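Stirnedura Forum > End effectors > Parallel jaw, electric
Thread: Prenov two-finger vs Dunleavy adaptive on small household objects

kwysocka_e
Posted 20 March 2024
I've had the Prenov two-finger on the arm for a while and the Dunleavy adaptive on loan from the Brenport lab. Before the loaner goes back I ran the same pick list with both. Same arm, same controller, same wrist camera settings, teleoperated, one operator (me). Objects are ordinary living room stuff: tape, keys, pen, calculator, remote-sized things.

Total attempts across both grippers: 2,297. I logged a success only if the object was lifted clear and set down inside the target area without a regrasp. Of those attempts, 1,563 passed by that rule. I haven't split it by object yet. The log format changed partway through and the early files need to be merged by hand.

First impressions, before the split. The Prenov is better on anything with parallel sides taller than the finger pads. The Dunleavy is better on anything lying flat, as long as you come in low enough for the tips to touch the table. It is also slower to close, and you notice it over a long session. 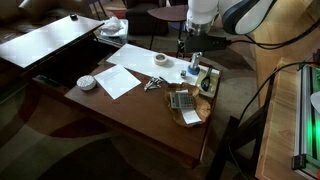 Flat objects are where I lost most of my time. A pen on bare wood will roll when one finger touches first, and neither gripper centres well enough to avoid that if your approach is off. The calculator is worse inside a tray than out of it, as the rim gets in the way of the fingers before they reach the table height you want. I ended up coming in at an angle for that one.

Paper I left out of the count. Both grippers can pinch a sheet if a corner is already lifted and neither can if it isn't.

Elżbieta Wysocka

torque_limit
What closing force on each? If you left the Prenov at the default it will be well above the Dunleavy and you are comparing force settings as much as finger geometry.

kwysocka_e
Prenov was at 30 per cent in the driver. Dunleavy doesn't give a percentage, only three presets, and I used the middle one. I agree they are not matched. I have no load cell small enough to fit between the pads.

torque_limit
Then I wouldn't put the two side by side in a table. Publish them separately and let people draw their own line.

kvalentini
I disagree with that. Most people reading this are going to bolt one on and use a mid-range setting, so a mid-range comparison is useful to them. A matched-force test answers a different question.

What I would question is the success rule. Counting a regrasp as a failure punishes the slower gripper less than the fast one. With the Prenov I regrasp constantly because it costs me nothing. With a slow gripper you line up properly the first time. I'd log time to placed object and drop the regrasp rule.

Katia Valentini

kwysocka_e
Fair point. I have timestamps for open and close commands on everything, so I can work that out afterwards. It will have to wait until the files are merged.

rail_and_bracket
How are you running the cables? On ours the wrist cable pulls when the last joint goes past a half turn, and it shifts the gripper enough to spoil a pen pick. We blamed the gripper for weeks.

kwysocka_e
Enough slack that I haven't seen it pull, but I haven't checked near the joint limit. I'll look at that.

rail_and_bracket
Command the same pose from both directions and measure the tip. Ours was out by more than the width of the pen.

torque_limit
Keys on a ring – which one did better? I've yet to see a two-finger that picks them reliably without dragging the table first.

kwysocka_e
I did 51 key attempts in one sitting with the Dunleavy, and they were the most even results I had on any object. Grab the ring, never the blades. The Prenov would hold them but usually swept them along the wood before closing. I don't have a matching run for it.

kvalentini
Different pads would change that. The stock Prenov pads are too thick at the tip. We ground ours down and flat picks improved straight away, at the cost of pad life. Expect to be replacing them by July if you use it every day.

torque_limit
Grinding the pads makes it a third gripper as far as the numbers go.

kvalentini
Yes, so log it as a third gripper.

kwysocka_e
I have a spare set of pads and will try it. Split by object to follow in this thread once the merge is done.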